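Sujet : stores horizontaux sur cloison vitrée, on garde ou on change ?

**ama_essien**
Bonjour. Au bureau, on a une grande paroie vitrée en trois panneaux, avec des stores clairs à lamelles horizontales. De l'autre côté, les plafonniers restent allumés et ça tape dans les yeux, même lamelles fermées. Je pense passer au film dépoli Pinent. 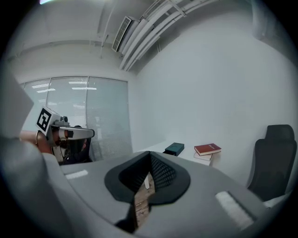
### Réponses

**arnulfo.b**
Garde les stores. Le film, j'en ai posé sur 3 vitres, ça n'arrête pas les néons. Incline les lamelles vers le haut, côté lampes.

**rochelle_k**
Pas d'accord. Chez nous le film suffit, et plus de poussière. Les lamelles fines, il faut plus de cinq minutes par panneau pour les nettoyer.

**ama_essien**
J'ai essayé vers le haut, c'est un peu mieux. Les murs sont blancs, ça renvoie tout.

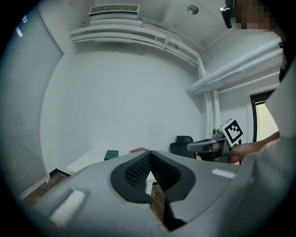
Il y a aussi la grille de ventilation, fixée en hauteur. Quand elle souffle, les lamelles claquent, donc le film me tente toujours.

**arnulfo.b**
Pour le bruit, mets des guides latéraux. Skelulham en vend au mètre.

**rochelle_k**
Ou un seul panneau en film pour tester.

**ama_essien**
Je commence par les guides.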